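The Rennie standing desk, three months in

I did not want a standing desk. I wanted a table, and the shop had run out of tables. What they had was the Rennie, reduced by 15 percent because the box had been opened by someone who presumably read the assembly booklet and went home.

The booklet is the work of a person who has never met a screw. Step 3 tells you to attach the legs, and step 2, on the back of the same sheet, tells you what you should have put inside the legs first. Set aside an evening. I started on a Wednesday after dinner and was still on the floor when the late film ended.

Once it's up, it's a decent thing. The motor is quiet enough for a phone call, although people do ask why your voice is rising. It goes from low to high in the time it takes to regret standing. The top is white and wipes clean, and it will show every crumb you have ever dropped, along with a few that I suspect came with it.

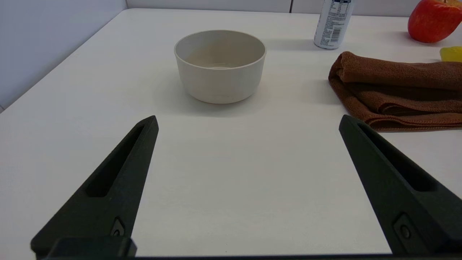
The memory buttons are where I start to grumble. You get two. One is for sitting and one is for standing, fine, but I share the desk with my sister Ghizlane, who is a good deal shorter than I am and refuses to be a guest at her own furniture. So she has the buttons and I have the arrow, which I hold down each morning like a man waiting for an elevator.

Wobble: some. At sitting height there's none worth mentioning. At full height, typing hard makes a glass of water look like something large is coming through the jungle. If you type gently, or drink coffee from a mug with a lid, you may never notice. I'm told the Cuvotside is steadier, but it also costs far more, and my friend Ayman has one and uses it to dry sweaters.
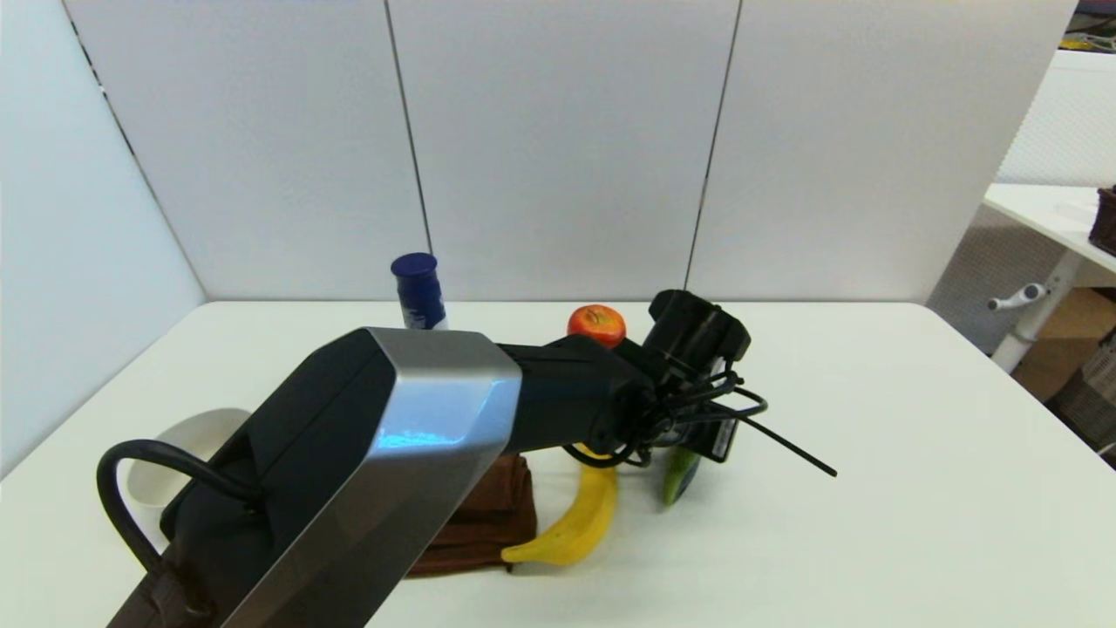
Karim Badawi
Home and Office Reviewer

The cable tray deserves its own complaint. It's a shallow metal trough that clips on underneath and holds one power strip, provided nothing is plugged into it. I gave up and bought cloth ties, which work well and cost less than lunch.

Do I stand more? A bit. The box promises "up to 43 heights," and I use the same two as everyone else. I stand for the first call of the day and again after lunch, when the chair gets dangerous. My back hasn't sent a thank-you note, but the grumbling has dropped off.

Buy it if you find it reduced and you have a patient friend with a decent screwdriver. At full price I'd hold out for a third button. The shop did get its tables back in July, by the way. They look very nice.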